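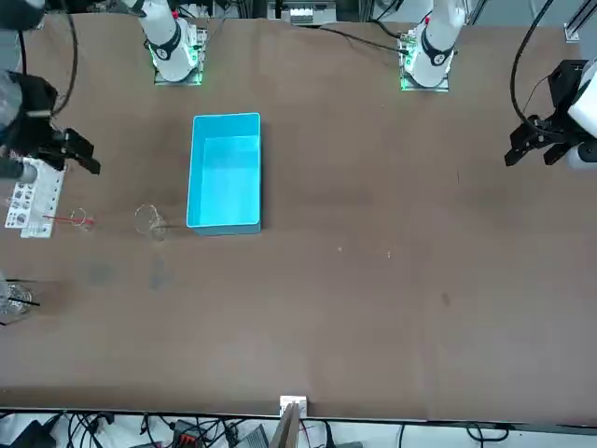 Stories Archive Submit About Contact

Reading Room > Short Fiction > Workplace

The Left Hand of Procurement

The company had money for one gripper model and two opinions about which it should be, so we bought both and told Finance it was a study.

The Wirkis went on the right arm and the Halász went on the left. I had pushed for the Wirkis. My colleague across the bench had pushed for the Halász, on the grounds that it was more expensive and she had once seen one at a trade show pick up a grape. I asked what happened to the grape. She said that wasn't the point of the grape.

Our employer was Tronditik, which made software for laboratories that wanted their glassware moved by something that didn't take lunch. We had a demonstration scheduled for February. A delegation from Clitov would come, eat our sandwiches, and watch a robot lift a beaker and put it in a bin. If they liked how the beaker went into the bin, they would buy 66 licenses. Nobody at Clitov moved beakers into bins as far as I knew, but a bin is easy to see from the back of a room.

The test plan ran to five pages, four of them mine. Each gripper would attempt 200 lifts. We would record drops, slips, breakages and what the plan called "hesitations," a category my colleague had added and would not define.

"You'll know one," she said.

By ten in the morning on the first day I knew one. The Wirkis came down over the beaker, opened its jaws, and stopped. Everything was in order. The controller reported that the arm was in position, that the jaws were open, that the force threshold was set, that all was well. It stayed there for as long as it takes to drink half a cup of coffee, and then it closed, lifted the beaker, carried it to the bin and let go of it with what I can only describe as tact.

"Hesitation," said my colleague, and made a mark.

"It was computing."

"What was it computing?"

I didn't know what it was computing. I went through the logs that afternoon and they were clean. There was a gap in them in the place where the pause had been, and on either side of the gap the robot sounded perfectly cheerful.

The Halász did not hesitate. It went at a beaker like a man catching a bus. On its ninth lift it closed with such conviction that we had to stop and sweep, and my colleague explained that glass of that quality was practically asking for it. On its tenth lift it was gentle as anything. She turned the force down and the beaker slid out. She turned it up again and we swept again. I wrote "breakage" in the column twice, in a nice clear hand.

By the end of the first week we had stopped having lunch together. I want to be fair about this. It was a busy period, and she had always liked the early sitting. But I noticed she had begun saying "we" about the Halász. We did well this morning. We're having some trouble with the tall ones. I found it embarrassing and mentioned it to my wife, who asked how we had done that day, and I told her we'd had 31 clean lifts in a row and one pause.

I changed the camera exposure. I changed the finger pads. I moved the controller to a different network switch, because a man on a forum had said to, and the pauses got longer. I started to have a theory about them, which was that they came before the difficult ones. A beaker with a chip in its lip, say, or one standing at a bad angle. The Wirkis would look it over and think. I brought this to my colleague as an olive branch, and she pointed out that it had no way of seeing a chip in a lip, as the cameras could barely find the beaker. Clear glass was the whole problem. Half the time both arms were working from rumor.

"Then how do you explain it?"

"Loose cable," she said.

I did not check the cable. I would like to say I was too busy. For three days I worked beside that cable and did not put a finger on it, and the Wirkis went on pausing thoughtfully over the glassware, and I went on being proud of it.

It was the Halász that ended things. We were near the bottom of the table of results, late in the evening, with the building's heating already off. The plan had a final section in which the arms passed a beaker from one to the other. I had written it in the autumn, when we were all friends. The Wirkis picked up the beaker, carried it out over the middle and held it there. The Halász came in fast from its side. Then it stopped, jaws open, a hand's width away.

We waited. It had never done that before.

"Hesitation," I said, and I'm afraid I enjoyed it.

She didn't answer. She had come around to my side of the bench to see better. The two of them stayed like that, one offering and the other not quite taking, and the fans ran, and neither of us reached for the log or the stop button. Then the Halász closed, quite softly, and the Wirkis let go.

She wrote it down as a clean lift. I let her.

In the morning I checked the cable. It was loose. I pushed it in until it clicked, and the Wirkis never paused again, and over the next hundred beakers it was exactly as good as the Halász, to within a margin that Finance described as disappointing.

Clitov came and ate the sandwiches. The beaker went into the bin. Someone at the back asked whether it could do grapes, and my colleague said certainly, and looked at me, and I said we'd need to run a study.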